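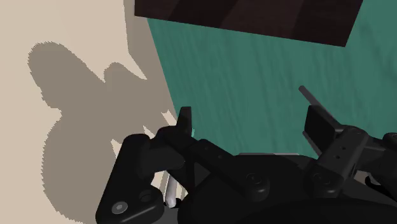
August, 9:50 p.m.
Posted by the author of Pillside

I have jam on my elbows and I don't care, because today was the plum day! I've been waiting for it since the first blossoms, when the frost warning came and I sat up half the night with my phone under the covers checking the temperature in the yard.

Got on the early bus to Balia with the two big bags and my backpack. The driver let me put one bag on the seat next to me, which felt like having a friend along. The whole valley was still gray and then, right past the turn for Tindov, the sun came over and lit up every orchard on the left side at once. I made a little noise. A woman across the aisle looked up from her crossword and smiled at me, so I guess it was a loud little noise.

The Pintér orchard does pick-your-own until they run out, and this year they are nowhere close to running out. The branches are propped up with poles! I went straight to the far rows, where the small blue ones grow, the kind with the dusty skin and the pit that falls out when you twist. The yellow ones are prettier, but they cook down to nothing, and last year's batch never set. I ended up pouring it on pancakes until October (no complaints from me, it was great on pancakes).

I picked for 2 hours and ate more than I should have. Paid, dragged everything to the bus stop, missed the bus by a minute, and sat on the wall eating more plums until the next one came. A dog came by and sat with me for a while. He didn't want a plum.

Back home by noon and straight to work. Pitting took forever and my thumbs are purple. I went with the slow way this time: no sugar at first, lid off, lowest flame, stir whenever I walk past. After a couple of hours the kitchen smelled so good that I opened the front window just to show off to the street. Then a bit of sugar, a cinnamon stick, the juice of a lemon, and more stirring. It gets thick all of a sudden. One minute it's soup and the next it's holding up the spoon by itself, and I danced, I really did, with the spoon.

5 jars filled to the top and one half jar that doesn't count, because it's already open and there's bread next to it. I can hear the lids popping from here while I write. Pop! There goes another.

Tomorrow I want to try the dumplings with whatever plums are left in the bag. Need to buy potatoes, the floury kind, and more breadcrumbs. Also need to wash the floor by the stove, my socks are sticking to it.

441 shares | 50 comments

© Pillside | Contact | Back to top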